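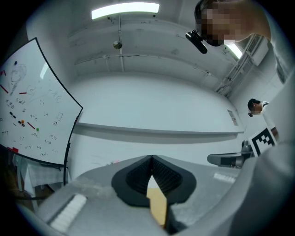

Marker notes and a sketch of a face on a whiteboard.

Evening classes for adults in Tokum will move to a new term calendar in December, with shorter courses and a single fee for town residents, the Staveo learning center has announced.

The center will replace its 12-week courses with blocks of six weeks. Each block will cost residents $50, whatever the subject. Until now fees have been set course by course, and students taking the longer bookkeeping and language classes have paid the most.

Bjartur Norðdahl, who runs the evening program, said the old calendar had been losing students partway through.

“People sign up in good faith and then their shifts change, or a child gets sick, and by week eight they have missed too much to come back,” he said. “Six weeks is something most working people can plan for.”

Students who want to carry on with a subject will be able to sign up for the next block before places open to the public. They will have one week to do so. Anyone who misses a block can start again at the same level later in the year without taking a placement test.

The change follows a survey the center sent out in the spring. Of those who replied, 46 percent said the length of the courses was the main reason they had dropped out or decided not to enroll. Cost came second, followed by the lack of a late bus.

Tokum has a population of 3371, and the center is the only place in town offering classes after working hours. Its most popular subjects are bookkeeping, basic math, English, and a home repair course that has had a waiting list for two years running.

Home repair will be taught twice a week under the new calendar. Basic math will also get a second group, meeting at 5:30 p.m., for people who come straight from work. The existing group will stay at 7:45 p.m.

Two subjects will be dropped. Beginner Italian and furniture painting both failed to reach the minimum number of students last term. Norðdahl said either could return if enough people asked for it.

Guðlaug Ragnarsson has taught bookkeeping at the center for nine years. She said she supported the shorter blocks but had asked for more time to rewrite her course.

“You can't just cut it down the middle,” she said. “Payroll takes three weeks on its own, and it has to come after ledgers. I've moved it to the second block, and I think that will work, but the handouts all have to be done over.”

Teachers will be paid for two days of preparation before the first block begins.

The fee for people living outside Tokum has not been settled. The center said it would be higher than the resident rate and would be posted before sign-up opens. Residents will need to show a utility bill or a library card the first time they enroll.

Most classes will stay in the center's own rooms. The exception is choir, which will meet in Grímsdóttir Hall while the heating in the music room is replaced. That work is due to be finished before the second block. The hall has seating for 60, and the choir plans to hold an open rehearsal there at the end of its first six weeks.

Sign-up will be handled through Skinidia, the booking site the town already uses for its swimming lessons. Paper forms will still be accepted at the front desk, which is open until 8 p.m. on class nights.

Students who have already paid for a longer course can take two blocks in its place or ask for a refund.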